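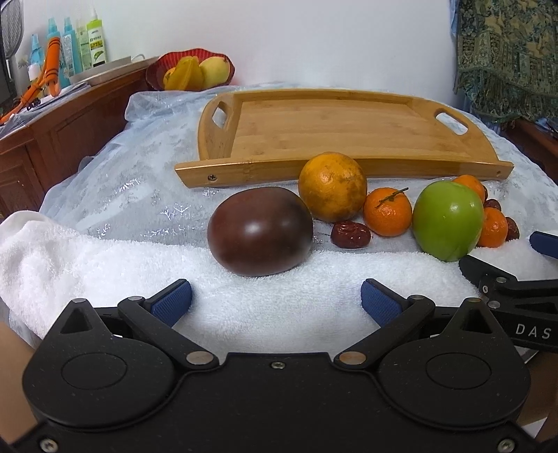

Subject: Re: slow finger closing after a rest

Hi all,

Sorry for the long silence, I've been up to my elbows in this. You'll remember I moaned in March about the left jaw lagging behind the right one. Well, it's got worse before getting better, and I now think it's a safety thing as well as a nuisance, so please read to the end if you're running the Vukus fingers!

Siham Badawi wrote on Tuesday:
> Are you sure it's the linkage? Ours did something similar and we
> chased pivot pins for ages. Swapped them all, no change. Then we
> found the encoder zero had wandered. Have you checked yours with
> the jaws fully shut and nothing between them?
> Also, what does the log say when it sticks?

I hadn't, no. So I did last night, and you were spot on (I owe you a cake). With the jaws fully shut the log had them 8 mm apart, which is bonkers. Everything we've recorded since the Sutlow trip could be off by that much or less, and I can't tell which runs are which. I've put the lot in a folder called DOUBTFUL and gone off for a sulk.

The wandering zero isn't the part that worries me, though. When the log thinks the jaws are open and they're really closed, the Tahiri arm at the other end carries on squeezing when we play a run back. It went straight through a ripe plum and then stalled, and the motor got hot enough that I didn't want my hand on it. The current limit was set to 70 per cent by whoever had it last. I've dropped it to 30 and it still picks up everything on our fruit list, so goodness knows why it was ever that high.

I've been doing short tests with fruit of different sizes, moving pieces on to a tray one by one and checking the zero after each go. Dates are the best for showing it up, I reckon, as they're small and a bit squashy and any error in the gap is a big slice of the whole width.

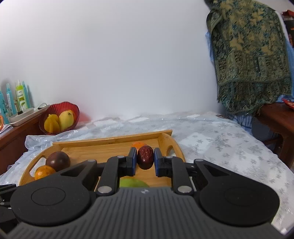

Siham says she'd be wary of trusting dates on their own, as they give under the pads and the reading creeps while you hold them, and she'd sooner have something hard of a known width in every session. Fair point. I've got a steel spacer from the Flornimard kit which is 12 mm, so I'll do that at the start and finish of each batch and see if the two agree.

What I'd like from the rest of you:

Has anyone seen the zero shift after the thing's been left switched on over lunch? Mine seems worse then but I haven't kept proper notes.

Could you look up your current limit and post it, please? If yours is as high as mine was, turn it down before you play anything back, and keep your fingers out of the jaws till you have.

And has anybody still got the old calibration script? The link on the wiki is dead and I've lost my copy.

Cheers, and sorry for the essay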